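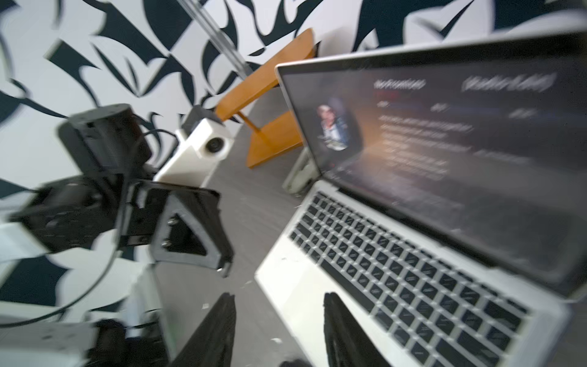
The Arm That Needs a Mechanic

The sales sheet for the Plomow cell says it can be running before lunch. Melina Christodoulou has had the sheet pinned over her bench since July, and she has written on it in pencil, next to the word "lunch," a question mark.

She keeps the cell going at Skakanell, a small workshop that tests automation for companies too small to have engineers of their own. The cell is a modest thing. It has two tabletop arms, each built from black servo motors and printed brackets, each with a camera at the wrist and a two-fingered gripper on the end. The arms are supposed to learn simple work with everyday objects. A laptop is one of those objects, and a tricky one: the lid tilts, the screen shines, and the palm rest gives a pair of ribbed fingers very little to hold.

I went to see it because I'd been told, by people with something to sell, that machines like this more or less look after themselves now. I had my doubts. I stayed for two days and left with most of them in better shape than when I arrived.

Start with the screws. There are 158 of them on Christodoulou's list, counting both arms, the mounts and the camera housings, and she checks every one on a schedule she worked out herself. The manual suggests checking "as needed." Printed plastic gives a little under load. A screw that was snug in the morning can be a quarter turn loose by four in the afternoon, and a quarter turn at the shoulder is a missed grab at the fingertips.

"The software thinks the arm is where the numbers say it is," she told me, working a hex key into a bracket. "It has no idea the bracket moved."

So the first job of the day is to move each joint by hand with the power off and feel for slop. Then the power goes on, the arm is sent to its home position, and she looks at it from the side with one eye closed. I asked whether there was a proper instrument for this. There is, and it costs more than the arm.

Then come the cables. Each servo passes signal and power to the next one, and the wire has to have enough slack for the whole reach of the joint. Too little and it pulls at the connector. Too much and it hangs in a big lazy loop that wants to catch on whatever is nearby, including the other arm. You can see one of those loops in the photograph, swinging wide across the side of the machine. Christodoulou likes a generous loop. Her colleague Theano Vlachopoulos, who writes the software side, would tie everything down flat. They have been having this argument for a long time and I heard both halves of it twice.

"She ties it down, and then the wrist turns all the way and the plug comes out," Christodoulou said.

"Once," said Vlachopoulos.

The cameras are what the brochures dwell on, and I was most curious about them. The claim is that good vision makes up for cheap mechanics: if the arm can see its own fingers, it can correct for a bit of wobble. There's something to this. When the arm creeps toward its target, the correction works and is rather nice to watch. Speed it up and the picture from the wrist smears. Print turns to mush, key legends run together, and the edges the software depends on go soft. A glossy screen adds reflections of the room on top of that. Vlachopoulos has a program called Enum that sorts the recordings and throws out the worst of the blur, and on one batch she showed me it had thrown out 13 runs. Those were runs that somebody had set up, started and waited for.

Slower would be better, obviously. But slower isn't what anyone is buying.

The background matters too, or may. The wall behind the arms carries a black-and-white mural, all hooks and blades and leafy curves, and I assumed it would drive the cameras crazy. Vlachopoulos thinks a busy wall is good practice, on the theory that a system trained against plain white panels will panic in a real room. Could she show me figures for that? She could not, yet. I give her credit for saying so, which is more than I can say for Dafis, the reseller that handles the Plomow line and told me on the phone that its cells work "in any environment." I asked what had been tried. The line went to hold music, and then to a different person, who sent me the brochure.

Calibration took up most of my second morning. Each camera has to be told exactly where it sits on its arm, and each arm has to be told where it stands relative to the other one. You do this by steering the grippers to a set of known points and letting the software work out the difference. It is dull, fussy work. If someone bumps a base plate, you do it again. Someone bumped a base plate. I'd like to report that it was a visitor other than me.

The repeat took most of an hour, during which the two arms that will supposedly free us from tedious labor sat still while two skilled people did tedious labor on their behalf. Christodoulou wiped down the finger pads with a cloth. The ridges fill up with grit, she said, and the grip goes. The floor sheds a constant trickle of white specks that she sweeps up and that come back.

None of this makes the machine a fraud. When everything is tight and clean and properly measured, the arms do careful things at a price that would have been silly ten years ago, and a broken joint can be swapped by anyone with a screwdriver and some patience. I watched Christodoulou change a servo, and she chatted the whole way through it. Try that on a big factory arm.

What bothers me is the bookkeeping. The price on the sheet covers the hardware. It leaves out the morning checks, the cable arguments, the discarded runs and the hour I cost them. A bakery or a repair shop thinking about a cell like this should ask the seller who is going to do Christodoulou's job, and should keep asking if the reply is that the software handles it.

I put the question to Christodoulou herself before I left. She was marking off shoulder screws on her list and didn't look up.

"They call me," she said. "They buy it, and then in a month they call me."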